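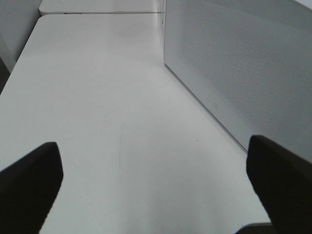
Wuvener Building Society widens lending to self-employed and contract borrowers

Wuvener Building Society has announced changes to its residential mortgage criteria which will allow more self-employed people, contractors and those with income from several sources to apply for a home loan. The changes take effect in December and cover both purchase and remortgage applications in all areas where the Society lends.

Under the new criteria, sole traders and partners in a business may be considered on the strength of one full year of accounts. The Society previously asked for two. Contractors paid by the day may be assessed on the value of their current contract, provided that they can show a continuous record of work in the same field over the preceding year.

The maximum term on repayment mortgages for these applicants will be 30 years. Borrowers will need a deposit or existing equity of at least 15 per cent of the value of the property. Interest rates will be the same as those offered to employed borrowers on equivalent products, and no additional arrangement fee will be charged.

The Society said that the decision followed a review of applications declined at its Paltau head office over the past two years. The review looked at 648 cases in which the applicant had met the deposit and credit requirements but had been turned down because of the way their income was made up. It found that 300 of those applicants would have passed the Society's affordability test had their most recent year's earnings been taken into account.

"Working patterns have changed a good deal, and our criteria had not kept pace with them," a spokesperson for the Society said. "Many of the people we were turning away had steady earnings and a sound record of paying their rent or their existing mortgage. We want our underwriters to be able to look at the whole of an application before reaching a decision."

All applications under the new criteria will be examined individually by an underwriter. Credit scoring will continue to be used as a first check, but will not by itself lead to a refusal where the applicant's income is the only matter in question. Affordability will be tested against a rate 4 percentage points above the initial rate payable, in line with the Society's present practice for all residential lending.

Applications may be made through the Society's branches in Paltau and Sanna, or through a mortgage broker. Brokers registered with the Drelledis network will be able to submit cases through their existing online account from 9am on the first working day of December. Guidance notes setting out the documents required will be issued to brokers in advance.

Applicants who were declined within the past two years are welcome to apply again. A fresh application will be needed in each case, together with up-to-date accounts or contract papers. The Society will waive the valuation fee for these applicants where the property is the same as that named in the earlier application.

The changes do not apply to buy-to-let mortgages, interest-only loans or lending on properties under construction. The criteria for those products are unchanged.

Notes to editors

Wuvener Building Society is a mutual owned by its members. It provides savings accounts and residential mortgages from its head office in Paltau and its branches.

All mortgages are subject to status and valuation. Your home may be repossessed if you do not keep up repayments on your mortgage.

Media enquiries should be addressed to the Press Office, Wuvener Building Society, Paltau.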